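Speaker notes, open day talk, Jerthorpe. Version of 24 May 2021.

Slot is 6 minutes plus questions. Keep to the clicker, do not walk in front of the bench.

1. Opening
Thank Fenna Hermans for the invitation and Toon Leemans for the bench time. Say who is on the demonstration: Joris on the tools, Ognjen at the logging station. Questions at the end, except safety questions, which can interrupt.

2. What the visitors will see
Two hand-held grippers, one per hand, working on cloth. The operator does the task by hand and the recording is used later to train the arm. Nothing on the bench moves by itself today. Repeat this once, people at the back tend to miss it.

3. Why cloth
A rigid part has one shape. A cloth has a new one after every touch. Position of the edge cannot be assumed from the last step. Dark cloth is harder again: folds give little contrast and the depth estimate gets noisy. Filtov handles the edge finding, Myung the grasp timing. Do not go into versions.

4. Numbers
2,337 recordings in the set since March. Some 500 were rejected on review, mostly for lost tracking. If asked for a success rate on the arm: not ready to quote.

5. Demonstration
Pause talking while Joris sets the first grasp. Then the points in order: jaws open wide on approach, pads meet the fabric at a fold, second tool comes in from the other side. Blue pads are the replaceable part. Speed is normal hand speed; slowing down makes the recordings less useful.
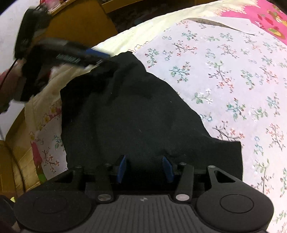

If the grasp slips, let him repeat it and keep talking about pad wear. A repeat takes a few seconds. Do not restart the log, Ognjen marks the attempt and carries on.

6. Close
Nirkatach trial comes next, same tools, heavier fabrics. No dates. Contact for site visits is Přemysl Štefanec, address on the last slide.

Likely questions
Can it fold? Partly, flat items only.
Does pattern on the bedding matter? Yes, we want it varied.
Cost of a tool? Refer to Fenna.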